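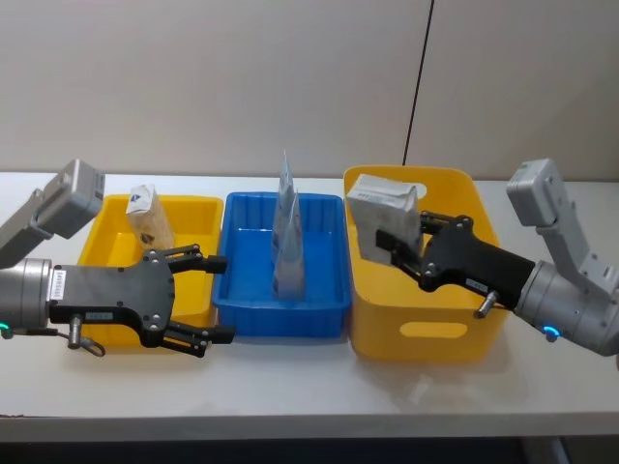 ## トランクルームを解約するまで

11月に、引っ越しのときから借りていたトランクルームを解約した。契約したときは「新居が片付くまでのつなぎ」のつもりで、長くても春までには空にする予定だった。結局、夏を越して秋も終わりかけている。同じように借りっぱなしの人がいるかもしれないので、経緯と手順を書いておく。

借りていたのはOnowという会社の屋内型で、前の部屋から歩いて行ける場所にあった。引っ越し先は電車で乗り換えが2回ある町なので、この時点で計画に無理があった。近所にあるうちは便利でも、住む場所が変われば遠い倉庫になる。契約書に判を押したときは、そこまで考えていなかった。

### なぜ借りたか

前の部屋の退去日と新居の入居日がずれていたからだ。大家さんの都合で新居の鍵の受け取りが遅れ、あいだの数日は実家に泊まった。荷物は引っ越し業者のTrinauに一時預かりを頼む方法もあったが、預けているあいだは中身を出せないと言われた。仕事の書類と冬の布団だけは手元に近いところに置いておきたかったので、自分で出し入れできるトランクルームを選んだ。

大きな家具と家電はTrinauに任せ、書類、布団、本、食器の一部、それから「あとで考える」と書いた箱をトランクルームに入れた。この最後のものがよくなかった。

### 中身の一覧を作っていなかった

入居してしばらくは、週末に少しずつ取りに行っていた。書類と布団は最初の月に引き上げた。食器も必要な分はすぐに運んだ。残ったのは本と「あとで考える」の箱で、ここから足が止まった。

行くのが面倒だったのもあるが、一番の原因は何が入っているか覚えていなかったことだと思う。「延長コードはあそこにあるはず」と思って新しいものを買い、後日、箱の中から延長コードが出てくる。それを何度かやった。体重計も出てきた。新居で新しい体重計に乗ったあとだった。

預ける前に箱ごとの中身を紙に書き、スマートフォンで撮っておけば済んだ話だ。箱の上だけでなく側面にも番号を書いておくと、積んだままでも探せる。これは解約の作業中にようやく気づいてやった。

### 解約の手続き

Onowの場合、解約は前月の末日までに会員ページから申し込むことになっている。日割りはない。月の途中で空にしても、その月の料金は全額かかる。だから荷物を運び終えてから申し込むのではなく、先に申し込んで期限を決めたほうがいい。私も申し込みを済ませてから急に動けるようになった。

返却のときに必要だったのは次のもの。

- 入口のカードキー
- 個室の鍵(合鍵を作っていた場合はそれも)
- 空になった室内の写真
- 返金先の口座情報

立ち会いはなく、写真を送って鍵を返却箱に入れるだけだった。ただし、床に敷いていたすのこを置いていくと処分費がかかる。私は危うく忘れるところだった。備え付けだと思い込んでいたが、自分で買ったものだった。
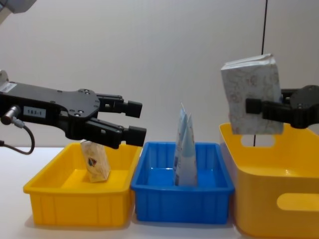
荷物の引き上げには3日かけた。一日で終わらせようとすると車を借りることになり、車を借りると全部まとめて家に持ち帰ることになる。それでは倉庫の中身が居間に移るだけなので、その場で分けてから動かすことにした。

初日は仕分けだけ。通路は共用なので荷物を広げられず、個室の中で立ったまま箱を開けた。照明が人感式で、じっとしていると消える。本を読みはじめるたびに暗くなるので、かえって作業は進んだ。

分け方は、家に持ち帰る、売る、捨てる、の区分にした。最初は「保留」も作ろうとしたが、それは「あとで考える」と同じことなのでやめた。迷ったものは持ち帰る側に入れて、家で置き場所が見つからなければ手放す。実際、持ち帰ったもののうち、鍋敷きと卓上ライトはその週のうちに人に譲った。

2日目は本を売りに出した。宅配の買い取りで、集荷をトランクルームの住所にできるか問い合わせたら断られたため、台車で近くの営業所まで運んだ。査定額は956円。送ったのは大半が古い旅行ガイドと資格の参考書だったから、値段がついただけいいと思うことにした。台車は受付で借りられ、利用料は400円だった。本の売り上げの半分近くが台車に消えたことになる。

最終日に残りを車で運び、室内を掃いて写真を撮った。ほうきは備え付けがある。ちりとりはない。紙袋を切って代わりにした。

### 新居側の準備

引き上げる前に、家のほうにも場所を作っておく必要があった。押し入れの下段にBakkeの組み立て棚を入れ、奥行きを測ってから箱の大きさを決めた。引っ越し用の段ボールをそのまま押し込むと、奥に半端なすき間ができて手前がはみ出す。中身を小さめの箱に移し替えたほうが収まる。

棚の組み立ては簡単だったが、説明書の図では棚板の表裏がわかりにくい。私は一枚だけ裏返しにつけてしまい、直すのに上から全部外した。買った人は最初の板をよく見てから始めてほしい。

粗大ごみは市の収集だと予約が先まで埋まっていたので、Mendowという地元の回収業者に衣装ケースの台座と折りたたみ机を頼んだ。電話で品目を伝えて見積もりをもらい、当日の追加はなかった。玄関先まで出しておくと少し安くなる。エレベーターのない建物なら、階段の料金がどうなるかも電話のときに聞いておくといい。

### 借りる前の自分に言うなら

退去と入居のずれを埋めるだけなら、トランクルームを使ったこと自体は間違いではなかったと思う。布団をすぐ取り出せたのは助かった。まずかったのは期限を決めなかったことと、行き先の決まっていないものまで入れたことだ。

料金の引き落としがクレジットカードだと、毎月の明細に紛れて気にならなくなる。契約した日にカレンダーへ解約の申し込み日を入れておけばよかった。初月が割引だったので、通常料金になった月にも気づかなかった。明細はあとでまとめて見たが、合計は計算していない。

残っている作業は住所変更が一件。Onowから解約後の精算書が郵送で届くことになっていて、登録が前の住所のままだった。郵便局の転送期間はまだ切れていないはずだが、念のため会員ページで直しておいた。精算書が届いたら、鍵の保証金が全額戻ったかどうかをこの記事に追記する。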